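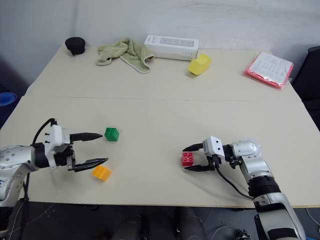 Clustholm's brick table is back for another season

1 min read

The building-brick table at the Sartori Rooms in Clustholm opens again on September 8, 2025, and anyone who has been missing it since the doors closed in March will be very glad to hear it. It is a simple enough pleasure – a plain table, a few plastic bricks in red, green and orange-yellow, and as long as you like to sit and fiddle with them.

The Vedow toy library has kindly passed on 400 more bricks over the summer, all of them washed and sorted by colour, so there should be plenty to go round even on a rainy afternoon. Sessions run until 5 pm and entry is free, though children under four will need a grown-up beside them. Spare bricks from home are always welcome, and can be left at the Sinda Street entrance.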